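Student Project Report
Department of Imaging and Media Technology
Submitted to: Colleen Cormier, project supervisor
Date: 2025-04-15

Comparative Evaluation of Two Budget Macro Lenses for Product Photography

1. Purpose of the Project

This report presents the results of a one-semester study of two low-cost macro lenses, the Protora 60 and the Kiren Close-Up. Both are sold to beginners and small online sellers who photograph their own goods. The study asked whether either lens gives results good enough for catalog use without a long period of training.

The department's equipment room already held one copy of each lens. A third lens, the Erano Standard, served as the reference. It has been used in the introductory course for several years and its behavior is well documented in earlier student reports.

2. Method

All test exposures were made on the same camera body, with a remote release and the image stabilizer turned off. Each lens was tested at four apertures and at three working distances. Sensitivity was fixed at ISO 400 for the entire series. White balance was set by hand from a gray card at the start of every session.

In total, 903 exposures were recorded. Of these, 61 were removed before scoring due to focus error or a missed flash. The remaining files were converted with identical settings and no sharpening was applied.

Sharpness was read from a printed chart at the center and at the four corners. Color fringing and distortion were scored by two students working separately. Where the two scores differed by more than one point, the file was scored again by both students together and the second score was kept.

3. Results

The Protora 60 gave the more even performance. Corner sharpness at the widest aperture was weak, but it improved quickly when the lens was stopped down, and at f/8 it came close to the reference lens. Distortion was low at all distances.

The Kiren Close-Up was sharper in the center – at two of the four apertures it scored higher than the Erano – but the corners did not recover to the same degree. Purple fringing was found along bright edges in most of the wide-aperture files. It could be reduced in software with a small loss of color in nearby areas.

Focusing was a concern with both lenses. The Kiren focus ring has a short turn, and small corrections were difficult at close range. The Protora ring turns farther but showed some play when the direction was reversed.

4. Everyday Subjects and Surfaces

Charts do not show how a lens treats common household goods. The report therefore also considers plain objects on reflective surfaces, where highlights and soft reflections can distract a buyer from the product. Matte finishes were easier to expose for than glazed ones, and dark colors needed added fill light on the near side.
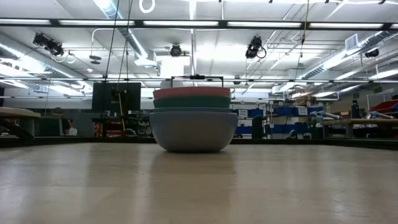

Figure 1. Stacked bowls on a pale wooden tabletop.

5. Limits of the Study

Only one copy of each lens was available, and variation between copies could not be measured. Autofocus speed was not tested. The Do ring light listed in the project proposal did not arrive in time and was replaced with two department flash units.

6. Recommendation

The Protora 60 is recommended for the introductory course. The Kiren Close-Up may be kept for small centered subjects such as coins and jewelry. A repeat of the corner tests with a second copy of each lens is proposed for November, subject to approval of the equipment request.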